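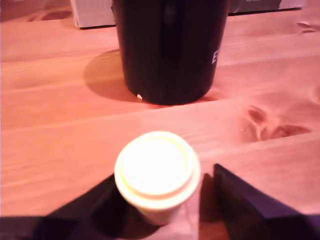

**Gilmar Andrade:** no, not yet, and I'll keep saying it. Picking up a cup isn't clearing a table. Somebody has to wipe it after

**mieke_b:** depends on the table tho. At Driretti we've had an arm stacking lids since September — 2 stoppages, both our fault

**Gilmar Andrade:** lids all the same size, same spot. My kitchen isn't that

**xuan_d:** cup with a lid on is the easy one. Try an open mug, full, handle facing the wall

**mieke_b:** fair. still does some 180 an hour, I dont

**Sebastião C:** and who sets it up every morning? Cavell quoted us 3431 for the arm, no fitting. Bought a second dishwasher

**xuan_d:** a dishwasher IS a robot, argue with me

**Gilmar Andrade:** no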